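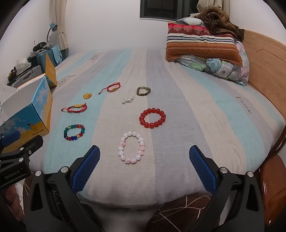
Consuelo had the budget open on her knees and a pen in her teeth.

"Two more pairs," Dayana said. "Before December."

"At what."

"Two hundred twenty-three each. That's Skurnon. Larkden is 205 but no spare pads."

Pads. It was always the pads. Consuelo wrote 223, crossed it out, wrote it agian. Outside a truck backed up and beeped and went on beeping.

"And the arm?"

"The arm's next year. Hermenegildo says next year."

He'd said next year last year. She didn't bring it up. Eleven pages of quotes, and every one had a line for shipping that made her teeth hurt.

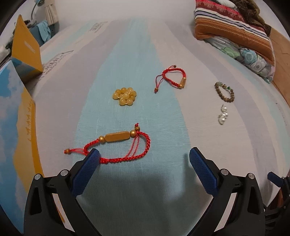
"What if we rent," she said.

"From who? Brinau wants a deposit. Bigger then the thing itself, nearly."

"Cheap beads, though. We're buying all this to pick up cheap beads."

"Cords too. Cords are hard." Dayana held up her own wrist, bare, like that proved something. "You try it with the handles. Ten minutes. Then tell me Larkden."

So she tried it. Put the budget face down on the chair, took hold, squeezed. Missed. Squeezed again. Her thumb hurt already. There was no line for thumbs.

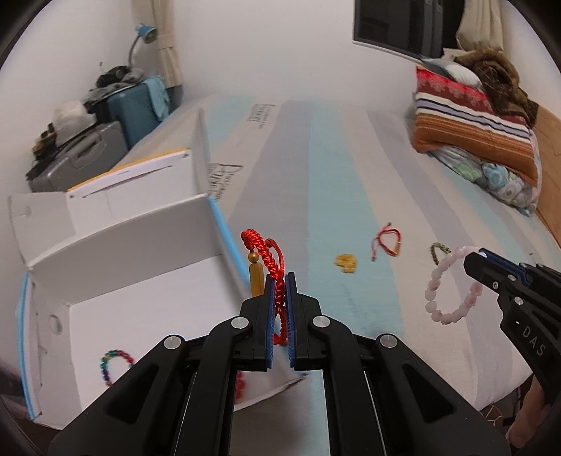 Red cord, gold bead, blue pads.

"Well?" Dayana said.

"Quiet. I'm working."

Later, shoes on, coat half on, she found the pen and wrote it in. Skurnon, two pairs, 223. Spare pads, yes. The arm she put at the bottom with a question mark, and called Hermenegildo from the stairs.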